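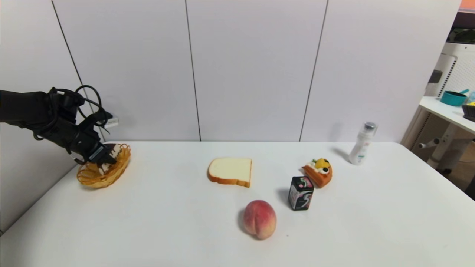
Play food and baskets

The play food sets are kept in the side room at Quaye and lent out by the box. Each box has its own number and comes with a basket. Most of the pieces can be borrowed until the end of December.

Box 45: cakes, bread and fruit
Chocolate cake in slices, dark brown with pale cream between the layers. The fruit cake is a wedge with white cream on top and yellow fruit. The bread is a single white slice with a golden-brown crust, and the peach is pinkish-red, going yellow lower down.

The basket
Shallow and oval, in an orange-yellow lattice weave with a scalloped rim. Please don't stack the boxes on top of it. A wipe with a damp cloth is enough to clean it.

The black carton
Black with pink and white swirls. It goes back in the box upright, next to the cakes.

The table
White top. Check the pieces against the card in the lid and put a tick by anything missing.

Borrowing
Boxes go out for two weeks. Groups from Cillton and Nelitz can collect from Quaye, and the Mornitz boxes are dropped off with the library van. The deposit is 100 per box and is returned when everything is back in its place. Quote the box number and, if you have one, your group number (ours is 523).

Spare pieces
Odd slices and fruit without a box are kept on the bottom shelf. Ask before taking any, as some are being held for sets that came back short.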